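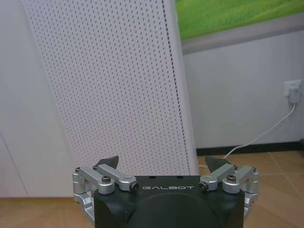

Most people who set out to buy a robot begin with the price of the robot, and it is hard to blame them, for the price is the one number that every supplier will send you by return. We would like you to begin a little further back, with the room. Before you ring anybody, go and stand where the machine will work, and stay there long enough to get slightly bored. Look low down, because a good deal of what your budget will have to deal with lives near the floor: a wall socket with a plug already in it, a thin white cable drooping away behind an appliance, a black skirting board that fixes how close anything can get to the wall. All of it will be in the way of something, and moving it (or teaching the machine to keep clear of it) costs time that somebody has to pay for.

In this chapter we shall build a budget slowly, one part at a time, for a mobile robot with a two-fingered gripper that is meant to help with ordinary tidying in ordinary rooms. You met the gripper itself in the last chapter, so we shan't go back over how the linkages open and close. What matters now is what it costs to own one, to keep it running, and to get the place ready for it.

## The quotation and what sits outside it

Let us take the case we shall follow all the way through. Papadakis, a small firm that looks after furnished offices, asked Wuken for a price on a robot and received a very tidy quotation. Delivery was there, and a charger, and a day of training for the staff. Underneath, in the optional extras, was a yearly service visit at £601, and spare fingertip pads at £267 a set. The manager crossed out both lines, feeling rather pleased, and sent the form off in March.

You will have guessed that we think this was a mistake, though a very natural one! Fingertips are the part of the machine that touches the world, and they wear. Service visits feel optional for exactly as long as everything is working. We suggest you put such things into your first draft as though they were compulsory, and only take them out again once you can say in writing how you would manage without them.

Then there is everything no supplier can quote for, as they haven't seen your rooms. Stands with wide, flat bases take up floor that a wheeled machine might want. Cables hang below shelves, sometimes with a bare plug on the end, at just the height where an arm would like to pass. Curtains come down nearly to the ground.

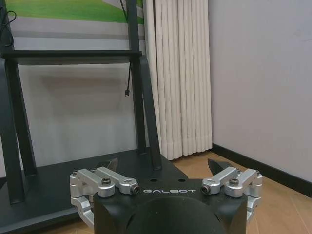

Ans Claeys, reading an early draft of this chapter, remarked that we were still being too kind to the buyer, and that in her view a budget without a line for staff hours was only a shopping list. She would have every reader write down who is going to be with the machine during its first weeks, and what that person will have to leave undone. We have taken her advice, and you will find the line in the worksheet at the end of the chapter.

The Rorham method, which we shall use for the rest of the book, handles this by giving every room its own small page. On it you note what must be moved, what must be fixed down and what can be left as it is – a waste bin with a liner folded over the rim, say, or a cabinet on castors that may not be in the same spot tomorrow. Put an hour or two against each entry, even if you are guessing. A guess can be corrected later, and a blank tends to stay blank.
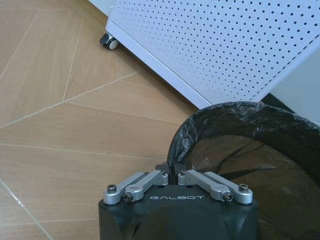

## Before you begin the worksheet

Choose one real room that you can visit more than once. A kitchen, a classroom or a corner of an office will all do nicely, and it needn't be a tidy one. Go once in the morning and again after four o'clock, when people have had a chance to shift things about, and keep the two sets of notes separate.

Your imaginary purchase is the Ukska, the practice machine described in Appendix B, and you have a contingency fund of £100 for the room itself, over and above the price of the robot. It will seem like plenty at first. Spend it on paper only, write the reason beside each amount, and bring both sets of notes with you when you start section one.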